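4.3 What the picking cells changed for the crew

The case for the cells at the Skidurden warehouse was put to staff in terms of relief: less bending, fewer night shifts, more interesting work. We interviewed 116 of the 218 people employed on the floor and read the shift logs kept since the Bomalel control software was installed. Relief is there in the logs, if one looks for it. Lifting tasks fell for nearly every grade. The other two claims are harder to support.

Night shifts did not go away. They were handed to a smaller group, now called cell minders, who each watch up to five arms and clear whatever the arms fail to pick. The logs list 1578 such stoppages in November alone. Management counts a stoppage as closed when the arm moves again, so the figure says little about how long a person spent leaning into the cell, or how often the same item caused the trouble. Minders told us that long, thin goods were the worst. Several had started setting these aside by hand before the arm reached them, a job that appears in no log and in no job description.

As for more interesting work, the retraining offered by Rura was meant to turn pickers into "task authors" who would build and check new grasps in simulation before they reached the floor. Most of those who took the course never used it. The few who did described long hours of replaying attempts on a screen, scoring each one, and sending the scores to an office they had not visited. One called it "picking with the weight taken out and the boredom left in." We would not call this a promotion, and the pay scale does not either.

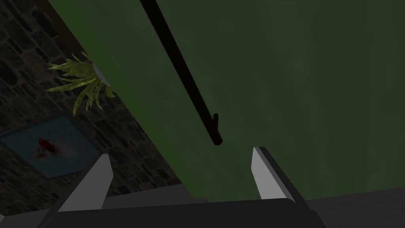
Figure 5. Simulated view from the gripper, with a long black rod ahead of the open fingers.

Task authors are asked to judge whether a grasp is ready for the floor, and the MacKinnon report treats that judgment as a new skill. We have doubts. Their pickers' knowledge was of weight, of slippery wrapping, of boxes that give way at the corners, and very little of it can be used on a screen. In Figure 5 the rod has a rounded tip and a short piece jutting from its side near that end, details an experienced picker would want to feel before choosing where to hold it. The author has only the look of it, against a green wall with a potted plant and a framed picture off to one side – a setting with little in common with the aisles at Skidurden. Authors could reject a grasp, but the form gave them no field in which to say why, and we found no case in the files where a rejection led to a change in the cell itself.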